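Ticket 1639 - Ploltik sim licence (trial), plaza map
Product: Ploltik street pack, bought through Grinurero
Opened by: Elif Naz Sezer, Gündoğdu
Status: waiting on vendor
Priority: medium (was low, bumped October)

What we're trying to do
Deciding whether to buy the full pack for our pavement delivery robot or stay on the Clidel maps. Need the robot to pick up a pedestrian on open paving, slow down, give way, carry on. That's the whole test. Trial licence covers the plaza map and one worker model.

Problem
Robot halts out on the open slabs and won't replan. Log says "static obstacle, confidence low". No obstacle within stopping distance. Walker is well off by the buildings. Happens most runs, not all. On the Clidel maps same robot build doesn't do it.

Log

09:10
Fresh install, default settings, midday light. Halted. Error 479 in the planner log, not listed in the Ploltik manual anywhere I can find. Restarted, same again.

09:35
Turned off the walker model completely. Still halts. So not the pedestrian. Put him back.

10:05
Went through the robot view to see what it could be reacting to. Hydrant is the only solid thing standing on the slabs near us, and it's over by the kerb, right of the long seam. Other candidates are all flat: the seams, the thin crack, the dark stain bottom left, small orange spot. Worker in hard hat and hi-vis is over in front of the white building, which is miles outside the give way zone.
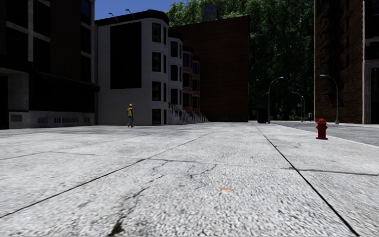

10:20
Moved the hydrant out of the map and re-ran. Still halts. Put it back. Not the hydrant then.

10:50
Theory: seams. They're drawn very dark against pale concrete and our ground filter might be reading them as an edge or a drop. Dropped filter sensitivity by 2 steps. Better, but then it ignored a real kerb on the next run, so no good as a fix. Reverted.

11:15
Asked Grinurero support if seams are painted on the texture or have real depth in the mesh. Auto reply only.

11:40
Tried a different heading so a seam runs straight away from us towards the far buildings, thinking it would cross fewer of them. There's still one off to the left at a shallow angle and a joint on the right. Paving close in looks blurred and grainy from this spot, evens out further off. Wondering now if its the texture up close and not the seams at all. Worker still showing clearly, small but clean, at the foot of the grey building just left of a dark doorway. Detector has no trouble with him.

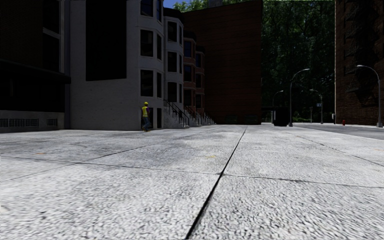
12:30
Reply from Grinurero. They say seams are texture only, no depth, and to try the "high" ground setting. Default is medium. Would of been nice in the manual.

13:05
High ground setting on. 6 runs, same route. No halts on the first five, one halt on the last, error 479 again. Frame rate dropped badly on the office machine, fine on the big one.

13:20
Sent them the planner log and the route file. Asked for:
- what 479 means
- whether the close range ground texture can be swapped for a plain one
- trial extension while this is open, the clock is running

Notes for the purchase decision
Good: worker model reads well at distance. Shadows, railings, street lamps and trees all come through without false hits, which we can't say for Clidel, the trees there are a mess. Map loads quick.
Not good: ground. Also manual is thin and support is slow before lunch.
Not tested yet: wet paving, dusk, more than one walker. Trial only gives the one.

Workaround for anyone else on the trial
1. Ground setting to high before loading the map, not after. After does nothing.
2. Leave filter sensitivity alone.
3. If it halts, nudge the start point and rerun, dont bother restarting.

14:10
Elif: leaving open. Not signing off the full pack until 479 is explained. Next update when they come back on the route file.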